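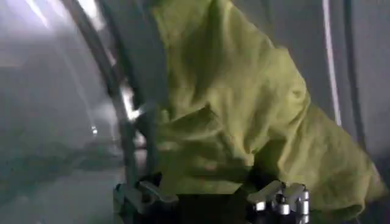 Hidow Pilot Working Group
Minutes of the July meeting, held at the Bosamden site after the open day

Chair: Danish Chaudhry
Present: working group members; two representatives of Memon; one from Flidon (items 1 to 4 only)

1. Previous minutes
Accepted with one correction. Item 5 should read "cell 2", not "cell 3".

2. Report on the open day
The chair reported that 137 visitors signed in. Groups were taken through the cell at intervals until 3:30 p.m. The last group was larger than planned and was split at the door, which delayed the close.

The demonstration used the cloth handling task on the Hidow arm. Memon had proposed the rigid parts task as an alternative. The group had preferred cloth at the May meeting as it is closer to the laundry work Flidon wants to automate, and saw no reason to revise that view.

3. Results of the demonstration
Memon presented the log. The arm made 250 pick attempts over the day, of which 90 were run in front of visitors and the remainder between groups. Failures fell into two types: the fingers closing on a single fold and losing it during the lift, and the fingers closing on two layers where one was intended. Memon will issue the split between the two types separately.

Flidon asked whether the wrist camera view was usable once the cloth was close to the fingers. Memon replied that a bunched cloth takes up much of the view at that distance and that the final part of the approach relies on the finger position and motor current. Flidon asked for this to be stated in the operating notes. Agreed.

Glare from the windows was raised. Memon will compare morning and afternoon runs before any change is made to the lighting. A blind was suggested, with no cost available at the meeting.

4. Visitor questions
Most written questions concerned speed. The cell was run at reduced speed throughout under the open day safety plan, and the notice at the barrier did not say so. The wording will be changed.

Several visitors asked if the arm could fold as well as pick. Folding is outside the scope of the present pilot. Flidon stated that it would want to see stable picking first. The Flidon representative left after this item.

5. Cell 2
The emergency stop on the north side was tested before opening and again at close. Both tests passed. The floor tape marking the visitor line has lifted in one corner and is to be replaced.

Finger screws are to be checked for torque before the next run. Memon will supply the values.

6. Costs
Spending on the open day came to $771, covering printing, barrier hire and refreshments. The barrier hire was charged for a second day and the chair has queried this with the supplier.

7. Actions
Memon: failure split by type; morning and afternoon comparison; torque values; paragraph on the wrist camera for the operating notes.
Chair: barrier invoice; revised notice; price for a blind.
Site team: floor tape in cell 2.

8. Next meeting
To be held at Bosamden at 10 a.m., date to be circulated. Memon asked that cell 2 be kept free for the hour beforehand.

Meeting closed at 5:10 p.m.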